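Skarico Block Pusher: student project notes and data card
Kept up by the Skarico robotics club, Tuesday group

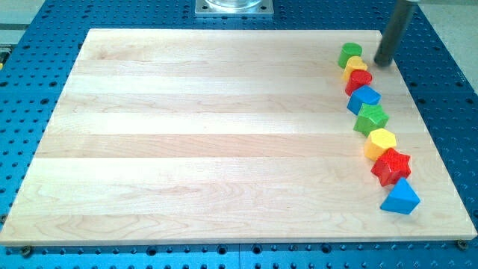
Welcome, and thank you for reading this far into the folder! Skarico is our club's pushing project. The arm doesn't pick anything up. It slides painted blocks across a board with the end of a dark tube, and we record what it does so that a small model can learn to do the same thing from a typed sentence such as "push the red star to the blue cube." It started as a two-week warmup before what we thought would be our real project, and then everybody liked it so much that we stayed.

What's in the folder

There are 1040 episodes in the main set and another 246 in the held-out set. An episode is one sentence and one attempt at following it, good or bad. We kept the bad ones on purpose, and they are marked in the results column, so please filter them out if you only want clean pushes. The folders are:

episodes/ — one subfolder per attempt, numbered in the order we recorded them
heldout/ — same layout, please don't train on these
sentences.txt — every instruction, one per line, with the typos left in
scripts/ — replay, filter and plot

The block set

Eight blocks, four colors, each color used twice. The names below are the ones that count in sentences.txt, although you will find plenty of looser ones in there as well (people will type "moon" and "heart" and "the yellow one" and we let them).

green: cylinder, pentagon
yellow: heart, hexagon
red: round, star
blue: cube, triangle

If you write new sentences, try to use both the color and the shape. "Push the green block left" has two right answers and the scoring script will only accept one of them. Sunil Nanayakkara is working on a fix for this and would be glad of company.

How a session goes

We start with all the blocks in a line down the right side of the board, color by color, touching or close to it, so the left and the middle are open. One person drives and one person types. The driver uses the hand controller and is not allowed to see the next sentence until the current one has been marked done or failed. Please stick to this even when it feels silly. In our early sessions the driver was reading ahead and getting the blocks ready for the next job, and the model picked up that habit beautifully, which was no use to anybody.

Time limit is 1000 control steps per attempt. We tried 2000 for a while and all it gave us was long recordings of people nudging the triangle around in circles. The triangle is hard, by the way! It turns whenever you push it near a corner, so go for the middle of a flat side and go slowly.

Before you drive

Check that the bolts by the front corners of the board are snug. If the board has shifted even a little, every position in that session will be off, and Tirta Menon will have to go back and correct them by hand, as she has done twice already with great patience.

Keep the tip just above the wood when you travel and don't press down. The maple marks more easily than you would think, and we would like it to last through another year of students.

Things we know are wrong

The tracker (we call it Ra, the fourth one we've written) mixes up the pentagon and the hexagon when something is partly hiding their tops. It gets the color right, so the mistake is easy to spot, but we haven't gone back to repair the older episodes.

Left-handed drivers are badly underrepresented. If that's you, come and drive.

A few episodes from July have the sentence saved twice. The filter script drops the second copy.

Running the replay

You need Python and the packages in requirements.txt. From the top folder:

python scripts/replay.py --episode 12

Add --slow if you want to watch the contact points. The plots open in a separate window, and on some of the older lab laptops it comes up behind everything else, so look there before you decide it has crashed.

Using the data

Students at other schools are welcome to it for coursework and competitions. Send us a note saying what you tried, including if it flopped. Questions go to Tirta for the recordings and to Sunil for the scripts, or just stop by on Tuesday after 4:00.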